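**Speaker notes: "Teaching by taking things apart"**
2024-09-10, 20 min slot, leave five for questions

*Slide 1, title.* Say hello, thank the Flatari crew for the room. Don't read the title out.

*Slide 2, why PCs?* Start with the pile of dead desktops. Every one is built from the same sort of parts and no two are laid out alike. Memory, drives, cables in your way. I love this problem! (Slow down here, I always rush it.)

*Slide 3, what one example is.* One person, one arm, one small job from start to finish. Joint positions, gripper opening, video and a line of plain text saying what the job was. We keep the fumbles too, labelled as fumbles. Ask for a show of hands: who has ever thrown away their failed runs? Then tell them about February, when we did exactly that and had to start over.

*Slide 4, the numbers.* 1,000 examples was the goal for Sanna, our first set. 274 of those are memory modules, 188 are drives, 75 are cable unplugging. Pause on the 75. Cables are slow, cables are floppy, and they're the bit I'm most excited about.

*Slide 5, changing things up.* Turn the case a little between runs. Swap the operator after lunch. Change the wording of the job: "take out the drive", "pull the lower drive", "free the bay". If everything sits in the same spot all week, the arm learns the spot. Mention that Rurkent is the version of the set with the shuffled positions, and that it's the one to ask us for.

*Slide 6, at the bench.* Leave this up for a good while and let people look.
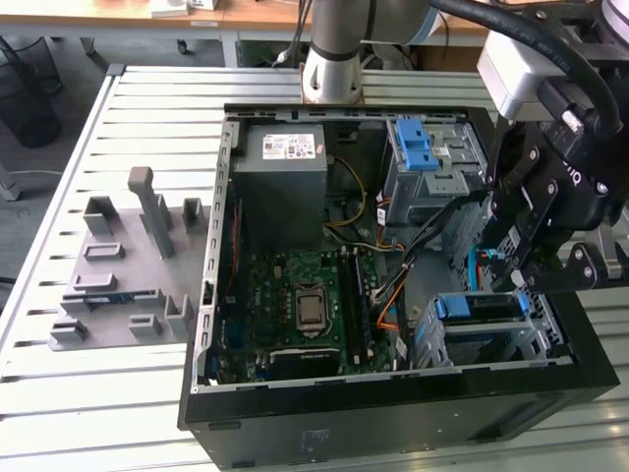 Līga Petrauskas wrote back on the draft that I should spend less time on how many examples we have and more on how we decide one is finished, as two operators will stop at different moments and the model picks up both habits.

She's right, so new bit: our rule is that a run ends when the part is down and the gripper is open and clear. Show the Trada labelling screen if the wifi behaves.

*Slide 7, what's next.* Screws (groan), laptops, two arms at once. Invite people to come and drive the arm at the break. Email's on the slide.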